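Road Safety Project, Final Report
Group: Liis Lūse, Alfredo Abella, Olumide Okoro

Our project looked at deer collisions on Estrella Road, the two-lane route between Niria and Irora. We read 53 crash reports covering five years and sorted them by time of day, weather and location. Reports that gave no location were left out of the map but kept in the other tables.

Most of the crashes happened between dusk and midnight. The worst stretch runs past the Rurnora turnoff, where trees come close to the shoulder and the speed limit is 50 mph. Alfredo made the map and Olumide checked the entries against the paper copies — two had been typed in twice and were removed before we started. 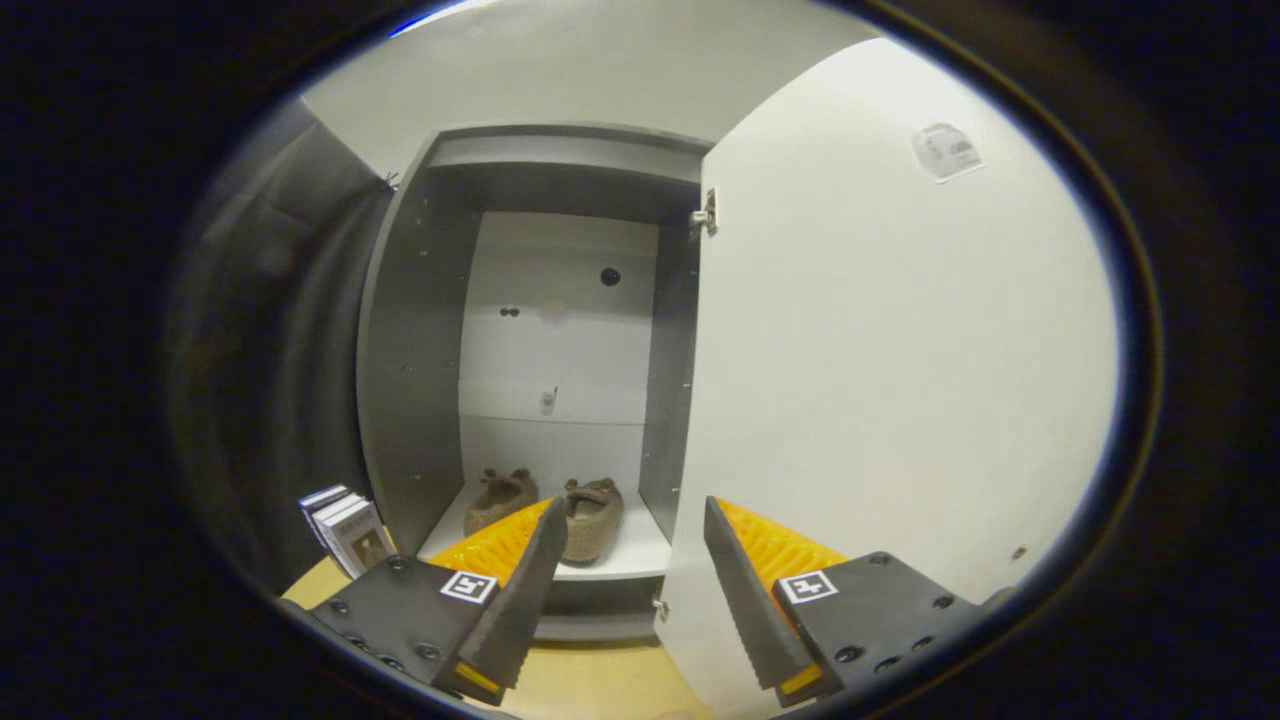 Why did we leave out crashes with other animals?

The reports used one box for every animal except deer, so we couldn't separate a dog from a cow.

Weather made less difference than we expected. Rain was noted in a few reports and fog in only one. We did not have traffic counts for each hour, so we can't say how much of the evening peak comes from more cars on the road.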